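10/26/25

Long day in the lab at Jenalmont. Our group had the arm from after lunch until they locked up, and we stayed on the kettle task the whole time. Givano is what we named the project back in September, when it was still going to pour water. Now it only has to pick the thing up by the handle, move it and put it down, with no water in it.
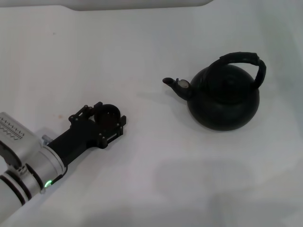
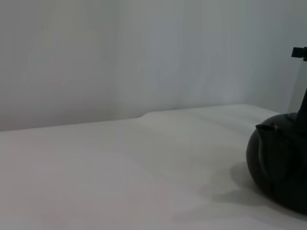
Both views from today: the one looking down on the table, and the one from the wrist. Black kettle on the white table in each.

The main job was recording demonstrations. One of us drives, one watches the screen, one resets the kettle and writes in the log. I drove first and was bad at it. I come in too low and then have to back off and climb, and the policy will learn that if we leave it in. We threw out 13 of mine. After that I did the log for a while and my shoulders were glad of it.

We have 174 good ones now. The plan says 700 by the end of the term. I don't think we will get there with two sessions a week, and I said so. The others want to ask for the early slot, the one the Bellamy team gave up when they switched to a wheeled base. I said yes but I am not happy about the hour.

The wrist view is still a worry. When the kettle sits far to the right it only gets part of it, and the handle is the part we need. The head camera has all of it, but from up there it is hard to judge how high the handle is. We talked about turning the wrist a little before the approach so the handle comes into view sooner. I tried it on paper and the numbers look fine, but I have not run it. That is first on the list for next time.

Other things. The shadows on the table change when people stand near the bench, so we put tape on the floor and stay behind it. The e-stop cable was under a chair leg again. I moved the chair. Somebody should fix the login on the recording computer, it asked for the password after every break.

The Serno round is still on, according to the email. Each team gets 2 tries and the kettle can be anywhere inside the marked area, facing any way. Almost all of our recordings have the spout to the left — I only noticed this while filling in the log. We need to start turning it, and that probably means the early slot whether I like it or not.

Bus was late. Ate at ten. Still have to write up the log properly and send it to the group before I sleep, and the reading for the controls class is not started.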